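Last updated: September

Arm stops short of the plate after we moved the microwave

Posted by benchtop_rae

I look after one small heat-and-serve cell at our Isemdale site. Single arm, compact microwave with two knobs and a push button for the door, ham sandwich on a pink plate. It ran 4,000 cycles without much fuss. Then we shifted the oven to clean behind it and now the pick stops short every time, or clips the door latches on the way in. Do I have to reteach the whole thing?

Walczak_bench
Cell technician, Celtamden
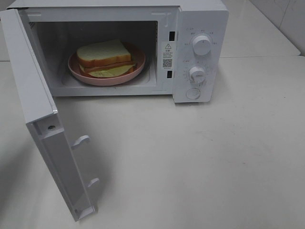
No, just the oven frame! With the door swung right open like that, the two hooks stick out along its inner edge, so I'd put your approach point well clear of them and come in straight. Reteach the frame off the body of the oven - never off the door, it sags with use. I use the two latch slots as my touch points, then run it at 28 percent speed with an empty plate. And check the plate is sitting flat on the turntable before you blame the arm (ask me how I know).

zekon_fan2
same thing happened to us, we taped the feet down. fixed

hollow_wrist
Tape works until somebody wipes the counter. Bolt a stop block behind it. Also look at your gripper pads, ours were worn and it looked exactly like a position error.

Related
Zekon gripper pads: when to swap them
Door button press force too high
Turntable stops in a different spot each time
Backing up your frames before cleaning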